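4.3 Setting the Water Hardness and Regenerating the Softener

Firnico T-series undercounter dishwashers, Tonddale control panel
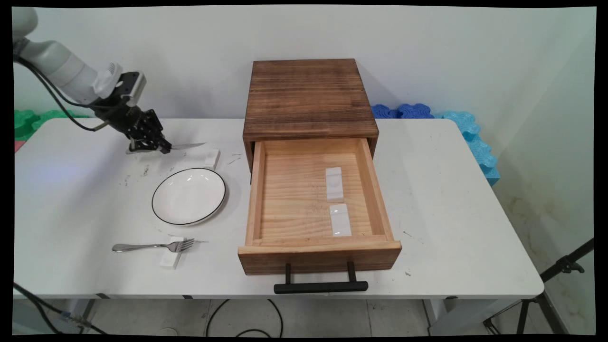
The built-in softener must be set to match the local water supply before the first wash cycle. The factory setting is level 2. Machines supplied without a softener (see the rating plate inside the door) do not display the H menu, and this section does not apply to them.

Before you start

Find the hardness of the incoming water. The water utility can supply the figure, or use the test strip packed with the manual. Dip the strip for the time printed on its sleeve and compare it with the color chart on the same sleeve. If the building has a central softener, test the water at the dishwasher supply valve, not at the street side.

Close the door and switch the machine on at the main switch. The control panel must show the standby symbol. If a cycle is running, let it finish or cancel it as described in 5.1.

Setting the hardness level

1. Press and hold the Program key until H appears in the display.
2. Release the key. The current level flashes next to the H.
3. Press Program again to step through the levels. After the highest level the display returns to 0.
4. Stop at the level that matches the chart on the test strip sleeve.
5. Press Start to store the setting. The display goes steady and then returns to standby.

If no key is pressed for 20 seconds, the panel leaves the menu and keeps the old level.

NOTE: Level 0 turns regeneration off. Use it only with water that has already been softened. The salt indicator stays dark at this level.

Filling the salt container

1. Pull out the lower rack and lift it clear of the rails.
2. Unscrew the salt cap counterclockwise.
3. On first use only, fill the container with clean water.
4. Place the funnel in the opening and add coarse dishwasher salt until the container is full. Some water will overflow into the sump. This is normal.
5. Wipe the thread and the seal with a damp cloth.
6. Screw the cap back on by hand. Do not use a tool.
7. Run the Rinse program at once with no dishes in the machine.

CAUTION: Never put detergent in the salt container. Detergent destroys the resin, and the softener must then be replaced as a complete unit.

CAUTION: Do not use table salt, livestock salt or road salt. Additives in these products block the brine valve.

CAUTION: Spilled salt left in the tub causes pitting in stainless steel. Step 7 must not be put off until the next load.

Regeneration

Regeneration starts by itself at the end of a cycle. The display shows rE and the drain pump runs briefly. Do not open the door or shut off the water during this time - an interrupted regeneration starts over after the next cycle and uses a second charge of salt.

To start it manually, hold Start and Program together from standby. Manual regeneration is needed after the hardness level has been raised, and after the machine has been out of use through a seasonal shutdown.

Resin service counter

The panel counts wash cycles. At 2000 cycles the display shows SE at power-on. The machine can still be used. Order the Nijs resin cartridge and fit it as described in 7.6, then reset the counter in the service menu.

Faults

H flashes and will not store: the door is not fully latched. Close it and repeat from step 1.

Salt indicator stays lit after filling: the salt has not dissolved yet. Run one more cycle. If the light is still on, check the float for caked salt.

White film on glasses: hardness level too low, or salt cap loose. Check the cap first.

Error 95: brine valve not responding. Switch off at the main switch, close the supply valve and contact Trindine service.

Revision 2021-04-27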